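The Lot Behind Stollivby
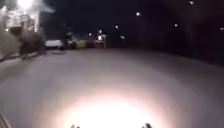 The paved lot at night, with the shrubs and the lit building on the left side.

Hermine Rainer was waiting for her sister's call, and the call did not come, so she put on her coat and went down to the lot.

She had lived in Stollivby for two years and she still did not like the lot. In the day it was simply a place where people left their cars. In the night it became wide. The light from the big building stood in the air like steam over a pot, and under it the shrubs turned gray, and behind the shrubs there was the row of cars where hers was the last one, because she always came home last.

She worked at Egger, the bakery supplier, in the office for complaints. If a box of flour arrived torn in Zustitdale, it was Hermine who wrote the letter. She wrote good letters. Her supervisor, Brigitta Kaufmann, had once read one of them aloud in the lunch room, and Hermine had looked into her soup until it was finished.

The letter in her coat pocket was different. She had written it herself, to her sister Theresia, and it had come back that morning with a yellow sticker over the address. Inside was one page. She had started it in April and finished it in November, and in between she had changed the first sentence so many times that she knew all the versions by heart, like the verses of a song.

Dear Theresia, I am told that you want to sell the house.

Dear Theresia, Mechthild tells me that you want to sell the house.

Dear Theresia, how are you.

In the end she had sent the third one.

She stopped at the curb. It was high there, and she had fallen over it in her first winter and torn a good stocking. She stepped down slowly, with one hand on a branch. The branch was thin and bent with her, so it was no help, but she held it anyway.

The house had belonged to their mother, Hannelore Mösli, who kept her own name all her life and wrote it on everything, also on the bottom of the chairs. It stood at the end of the valley road. Behind it was a yard which their father had paved himself, much too big, for a truck that he wanted to buy and never bought. So the girls had it. They rode their bicycles there in circles until it was dark, and when it was dark their mother came out to the old car and turned on the headlights, so they could ride a little longer.

Hermine had not thought of this for many years. She thought of it now, halfway across the lot, when a car came in from the street and its lights ran over the ground in front of her.

The game had been to stay in the light. Theresia was the older one and she made the rules. The bright part, close to the car, was the kitchen. The gray part was the garden. After the garden came the dark, and the dark had no name, and who rode into it was out.

"You are out," Theresia would call. "Your wheel was out."

"It was not out."

"I saw it."

And their mother behind the steering wheel, with the door open and one foot on the ground, eating an apple, said nothing to this. She never decided anything between them. She said once that she had two daughters and only one mouth, and she needed it for the apple.

The car in the lot found a place and the lights went off. A man got out with a paper bag, nodded to Hermine and went away to the building. She nodded also, too late, to his back.

She reached her own car and sat in it, but she did not start it. She did not need to go anywhere. She only thought that it would be easier to telephone from the car, where the neighbor could not hear her through the wall. The telephone lay in her lap. On the seat beside her was a box from Jomum with new winter boots, which she had bought at noon and forgotten to carry up. She opened the lid and smelled the boots and closed it again.

Her sister's number was the number of the house. It had been the same number since they were children, and it ended with 272. Their mother had made them learn it in the bathtub. They had to say it before they were allowed to come out, and Theresia said it fast and Hermine said it slowly, and the water became cold for both.

She pressed the numbers one after another. She did not use the list where the names are saved, although Theresia was in the list.

It rang for a long time.

"Yes," said Theresia.

"It is me."

"I know it is you. Nobody else calls at this hour."

"You wanted to call me at eight."

"I was in the cellar," said Theresia. "Do you know what is in this cellar? Twenty jars of plums. They have her name on the lid. I don't know from what year they are."

"Don't eat them."

"I don't eat them. I only ask what to do with them."

Hermine looked through the windshield. On the side of the building a window was opened and then closed again. She took the letter from her pocket and put it on top of the boots.

"I wrote to you," she said. "It came back."

"Where did you send it?"

"To the apartment."

"But I gave up the apartment. I am here since summer. I told Mechthild to tell you."

"Mechthild told me that you want to sell."

There was a small noise in the telephone, and Hermine knew that her sister had sat down on the stairs. The third step made this noise. It made it already when they were small, and it was the reason they both had learned to go from the second step to the fourth.

"Mechthild Hollenstein," said Theresia, "hears one half of a thing and makes the other half at home. I said that I should sell. I said it in the same way as one says that one should go to the dentist."

"So you don't sell."

"I don't know. The roof is bad. The yard is full of grass, it comes up between everything. Somebody wanted to buy only the yard – can you imagine? For trailers."

"What did you say to him?"

"I said I must ask my sister."

Hermine held the telephone with both hands. She wanted to say something from the letter, one of the good sentences from the middle of the page, where she had written about the funeral and about the coat they had quarreled over. She had needed all of August for those sentences. But on the telephone they were too long, and they had commas in them.

"Do you remember the game," she said. "With the headlights."

"Which game?"

"With the bicycles. The kitchen and the garden."

Theresia was quiet, and Hermine was afraid that she had forgotten it. It would be possible. Hermine herself had forgotten it until a few minutes ago. But it would be hard to be the only one who had it.

"You always rode out," said Theresia. "On purpose. I told you that you are out and you cried, and the next time you rode out again. I never understood it."

"I wanted to see if it was very dark there."

"And was it?"

"No. When you were in it, you could see everything. You could see the apple trees and the road. I could see you and Mama very well. It was only dark from the light."

"You never said this."

"You told me that I was out. I had to go and stand by the wall."

Theresia laughed. It was a short laugh and a little rough, from the cellar dust maybe, and it was so much the laugh of their mother that Hermine looked at the telephone for a moment as if there could be a mistake in the line.

"I still have the coat," said Theresia then. "It hangs here in the hall. It is too narrow for me, I cannot close it. I only wanted it because you wanted it."

"I know."

"You could come and get it."

"I have to work until the end of the week."

"After this."

"After this I can come," said Hermine. "I have new boots."

"Bring something to read the lids of these jars. My glasses are no good. And come while it is day, the light in the yard is broken."

They talked then for some time about the roof. Theresia had an offer from a man who wanted to do it in metal, and Hermine was against metal, because of the rain, and they had almost a quarrel about it, a small one, with the old voices. Then Theresia said that the stairs were cold and that she would go to bed, and she hung up without goodbye, as she always did.

Hermine stayed in the car. Her breath had made the glass white and she wiped it with the sleeve. She put the key in and turned it, only one step, so that the motor did not start, and she turned on the headlights.

The ground in front of the car was there at once. Close to the bumper it was very white. Farther away it became gray and soft, and at the back was the part without a name. A cat could have walked there and she would not have seen it.

She got out and left the door open. She walked through the kitchen and through the garden, with her office shoes, a woman of over fifty years with a coat buttoned wrong, and when she came to the end of it she went on a few steps and turned around.

She could see the car and the seat with the box on it, and the letter. She could see the shrubs and the curb and the branch she had held. Up in the building somebody was watering a plant.

She stood there until the cold came through the shoes, and then she went back to turn off the lights and to fetch the boots.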